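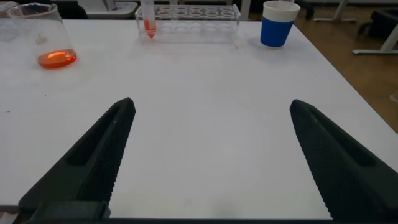
Chapter 3
Surfaces and What We Put on Them

A flat surface attracts objects. Any hall table will confirm this by the weekend. Economists call it storage, and families call it something else.

This chapter looks at clutter as a problem in household management. We begin with the Mesadthorpe survey, in which 1123 households listed everything on their kitchen tables, then listed it again in August. Most lists had grown. One included a second table.

We then turn to the Sasby rule - every item on a surface must have a use within the day - and to the objections raised by people who have tried living under it.

Before you read on, write down what is on the nearest table. Keep the list for Exercise 3.

Key terms
resting place
drift
Sasby rule
holding pile

3.1 Why Piles Form

A pile starts with one item whose proper home is upstairs.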